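Emden Street rummage sale brings in $1,185, and one shelf nobody can agree on

By Samina Pirzada

June 5, 2024

The spring rummage sale at the Emden Street hall closed its doors at 4 p.m. Saturday with $1,185 in the cash box, a pie plate full of unclaimed keys and a continuing dispute over how a white shelf goes together.

The money will go toward new window screens for the hall, whose current screens are admired chiefly by mosquitoes.

Organizer Fidel Barrientos said 456 people came through, a figure he trusts because each of them got a hand stamp and he was the one holding the stamp. "My thumb has its own records," he said.

Most of what sold was what always sells. Paperbacks were gone by lunch. So were the baking pans, the garden tools and a box of extension cords that two men had circled for a while, each pretending to look at the lamps. A bread machine went for $19 to a woman who said she already had one and was not taking further questions.

The furniture moved more slowly. This year's donations leaned heavily toward things made of white tubes and flat white panels: shoe racks, laundry stands, plant shelves, and several pieces whose purpose had been lost along with their instructions. They arrived in May, in most cases in pieces, with the hardware in a sandwich bag. In one case the sandwich bag held hardware and a sandwich pick.

Hongmei Lu ran the furniture corner and set herself the task of getting every piece upright before the doors opened. She had a rubber mallet, a drawer of spare end caps and a firm view of anyone who donates a shelf with three feet.

"People think a tube is a tube," she said. "Then you try to put one in the other and they're the same size."

Her particular trouble was a two-level stand sold years ago under the name Zasunell, according to the one label that survived. Lu put it together on Thursday with the panel on top. Walid Kanaan, who has had the same stand in his mudroom since his kids were small, took it apart on Friday and put it together with the panel at the bottom. By Saturday morning the panel was on top again, and neither party would say how that had happened.

Kanaan maintains that the long poles go in last, once the rails have been squared up. Lu maintains that if you leave the poles for last you will be holding up a panel with your knee, and she has a bruise to enter into evidence. They do agree on working over something soft. White coating chips easily, and a chipped shelf drops from $25 to whatever is in the customer's pocket. 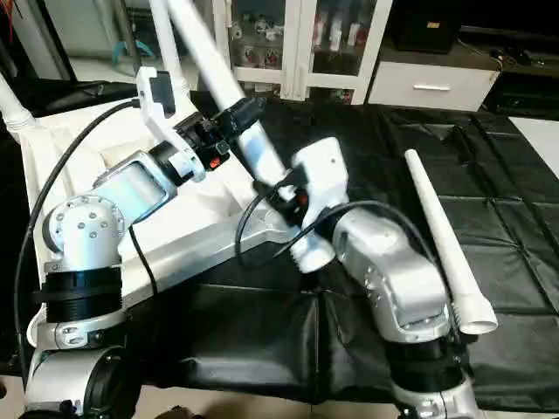 The customer in the end was Úna Mac an tSaoi, who wanted something for her seed trays and listened to both arguments with great patience. She paid the full $25, then asked whether it could be taken apart again to fit in a hatchback.

It could. That took four minutes, by a wide margin the fastest work done on it all week. Kanaan carried the poles and Lu carried the panel, and they went out by different doors.

Mac an tSaoi said on Monday that the stand was up and holding 12 trays of lettuce. Asked where she had put the panel, she said she would prefer to stay on good terms with everybody.

Leftover furniture has gone to the Bhatia resale store on the east side of town, which will take anything with all its legs. Two racks did not qualify. They are behind the hall, free to whoever gets there first, along with a treadmill that has now failed to sell at three consecutive sales and is starting to be thought of as part of the building.

The keys in the pie plate can be claimed at the front desk during regular hours. Barrientos asks that owners describe the key before being shown it, a policy he adopted after last year, when a padlock key was claimed by two people and fit neither one's padlock.

Donations for the fall sale will be accepted starting in September. Lu requests that shelves come with their instructions taped to them, and Kanaan says he has a set she is welcome to borrow.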